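Notes from the Prarton Swap Shed

The May newsletter is going out a day late and I'm blaming the weather, which has been far too nice for sitting at a keyboard. There's plenty to tell you, though, and most of it is about drawers. If you've ever owned an old dresser you know exactly the drawer I mean: the one you have to lift a little on the left and talk sweetly to before it lets go of your socks. 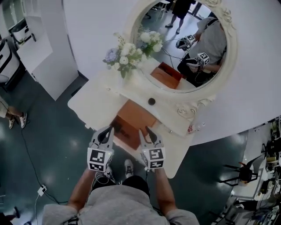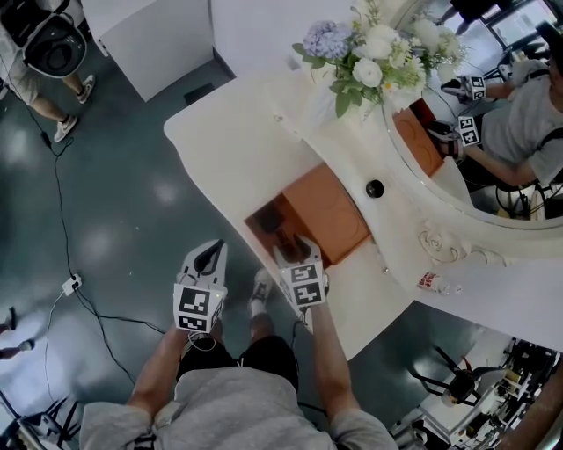

Drawers were the whole subject of our Monday evening session, and I have never seen the shed so full. Dennis Urio drove over from Dornell with a crate of candle stubs, three hand planes and a night table that hadn't opened properly in years, and he spent two hours showing us what goes wrong and how little it usually takes to put it right. I took four pages of notes (front and back!) and I'm going to try to squeeze the best of them in here.

Start by taking the drawer all the way out and looking at it upside down. I had never done this with my own dresser, and I've had it since college. The bottom edges of the two sides are what the drawer rides on, and on an old piece they'll often be worn into a long shallow curve, deeper toward the back. Once that happens the drawer tips down as you push it in, the front rubs along the top of the opening, and you end up shoving it with your hip. Shiny spots tell you where wood has been rubbing on wood. Mark them lightly with a pencil before you touch anything.

Then wax. Plain candle wax, rubbed hard along the bottom edges and along the runners inside the case. Dennis says half the drawers people bring him need nothing more, and he made us all try it on the night table before he'd let anyone near a plane. The difference was wonderful. It went from a two-handed tug to one finger, and there was an actual cheer from the back row. He doesn't like spray oil on bare wood and he got quite fierce about it — it soaks in, collects dust, and finds its way onto your sweaters.

If wax doesn't do it, wait for a dry week before you sand. Wood swells in damp air, and a drawer that sticks in August may slide perfectly well in January. Take off enough to free it in summer and it'll rattle all winter. When you do sand, use a flat block with 120 grit, take a few strokes only on the pencil marks, and try the drawer again. Then a few more. It's slow, and I found I liked that very much.

For worn runners, he glues a thin strip of hardwood into the low spot and planes it level. He showed us on a spare runner from the Vedeck barn sale and made it look like buttering toast. My own try looked like something a beaver had done, but it did hold, and I've since done the second one with much less swearing.

Knobs came up at the end. A loose knob nearly always means a stripped screw hole, and the fix is a wooden toothpick or two dipped in wood glue, pushed into the hole, snapped off flush and left overnight. If the screw goes right through the drawer front from inside, a small washer behind it is usually plenty. I went home and did five knobs before bed.

Someone asked about musty smells, and we could have gone another hour on that alone. The short version: vacuum the inside, wipe it with a barely damp cloth, leave the drawer out in the shade with the air moving past it for a couple of days, and brush a thin coat of clear shellac on the inside if the smell hangs on. Let it dry well before your clothes go back.

A few other bits of news. The lumber rack now has 308 feet of donated maple and ash on it, sorted by length, thanks to the folks closing up the old Haruna cabinet shop. Members can take what they need for repairs at no charge. The tool fund stands at $2,845, and we're $400 short of what we need for the band saw, so the bake table will be back at the next open day. I'm making the lemon bars again and I'm doubling the batch this time.

Dennis has agreed to come back in the fall for an evening on chairs, mostly wobbly ones. We'll keep it to 20 places so everyone gets bench time, and the sign-up sheet is on the inside of the shed door. Bring a chair if you have one that needs help. If you've got a drawer that's still misbehaving after the wax, bring that too, any open evening after 6:30, and we'll turn it upside down together.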